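Vellska Home > Products > Bedroom and Storage Tasks > Support > Contact

Vellska Drawer Module, second release

Jul 24, 2021, by Angeliki Liapis, product documentation

The Drawer Module is a software and setup package for two-arm robots which already work with the Vellska base system. It teaches the robot to open a small drawer, to put things in or take them out, and to close the drawer again. The first release was made only for kitchen drawers with long bar handles. Many customers asked us for bedroom furniture, so the second release is built for nightstands, bedside cabinets and other low furniture with one knob or with an open front edge.

Low furniture is more difficult than a kitchen counter. The arm must come from above and reach down, and the top of the cabinet hides the back part of the drawer. A light nightstand can also move when the robot pulls on it. If it stands against a wall it cannot go backward when the drawer is pushed in, and for this reason we recommend a wall position for the first installation.

What is in the package

The package contains the drawer skills for left and right arm, the teaching program, a printed setup guide and one day of remote help. The skills are trained with 1786 recorded drawer tasks, all of them made by operators in our workshop in Abu Hammour. The teaching program lets you record your own tasks in the same format. For a new piece of furniture we advise to record 14 tasks before you ask the robot to work alone, and more if the drawer runs heavily or has no stop at the end.

The order number is VD-330. Customers who have the first release can change to the second one without a new license. They must only run the calibration again, because the positions of the old calibration are saved in a different way.

Work at the nightstand

The recording place for the bedroom tasks is simple. A small white nightstand stands at a white wall, with a white table on its right side. The height of the table is a good test for the module, as the same arm has to work over the table and then go down to the drawer without touching the edge of the tabletop.

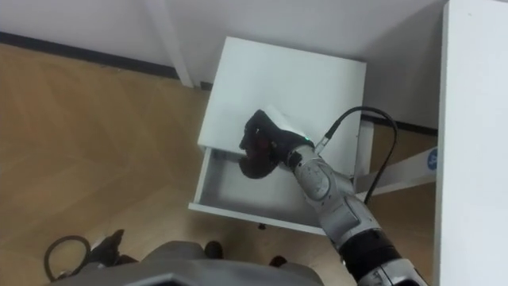
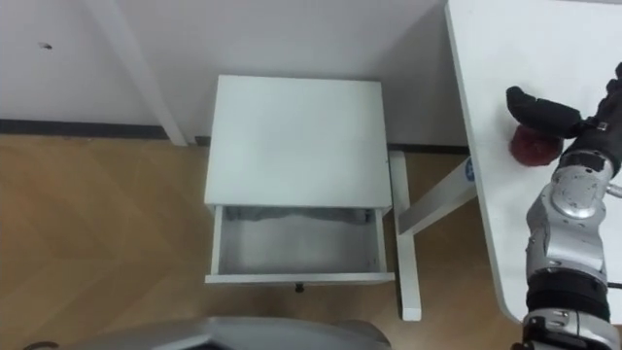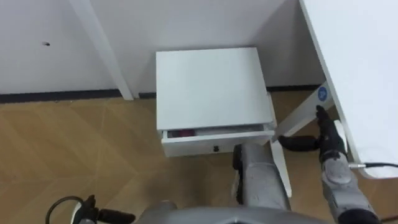
Drawer tasks at the white nightstand: hand inside the open drawer (first), arm over a red object on the table with the drawer open (second), drawer open by a small amount (third).

Setup in your room

Place the robot in front of the furniture so that the head camera looks down on the top and on the drawer when it is fully open. This is the most important point of the whole setup. If the camera sees only the top, move the robot back a little or lower the head. Do not try to correct it with the arm positions.

Then mark the place of the robot base on the floor. Tape is enough. The module accepts small differences between one day and the next, but it works better when the start position stays the same.

Cables should have enough length for the full reach down to the drawer. Before the first task, move each arm slowly by hand to its lowest position and look if any cable becomes tight or comes between the drawer and the cabinet. Rania Shboul from our support team has written a separate sheet on cable routing, and you can ask for it by e-mail.

Objects

The module is meant for light household things: folded or loose cloth, small soft items, flat pouches, paper. Objects should be lower than the inside of the drawer, otherwise the drawer cannot close and the arm will stop with a force message. Glass and open bottles are not supported in this release.

Soft cloth needs some attention. When it lies at the back of the drawer, a fold can stand up and catch under the top. The robot does not always feel this, as the force is small. In the teaching program you can add a step in which the hand presses the cloth flat before closing. We suggest to use it for everything bigger than a handkerchief.

Knobs, edges and force

Two ways of pulling are included. In the first one, the fingers close on the knob. In the second one, a finger goes behind the upper edge of the drawer front and pulls from the inside, and this is only possible when the drawer is already open a little. The program chooses the way itself, but you can fix it in the menu under Pull Mode.

For closing, the hand pushes on the drawer front. A push far from the middle can turn the drawer in its rails, especially in cheaper furniture, and then it stays open on one side. The second release checks both ends of the front after the push and makes one more push on the open end if this is necessary. Hamish Rutherford, who tested the module for us during June, wrote in his report: "The second push is what I was missing before. I would still like to set its force by myself." The force setting will come with the next update.

Known limits

Only one drawer can be trained per task file. Very dark rooms are not supported. With white furniture in front of a white wall the edge detection may need a longer time at the start, so please wait until the status line shows Ready. Drawers with soft-close rails work, but the check of the closed position should be set to Slow.

Delivery and service

The module is delivered as a download, and the printed guide is sent by post. Installation at your place is done by our partner Nurard on request. For offers please write to Kerubo Kombo in the sales office and give the type of your arms, the type of the hands and, if possible, the height of the furniture.

Related products: Vasell Head Mount, Vellska Shelf Module, Vellska Teaching Program (single license)

Copyright Vellska. All rights reserved. Contact | Terms of sale | Back to top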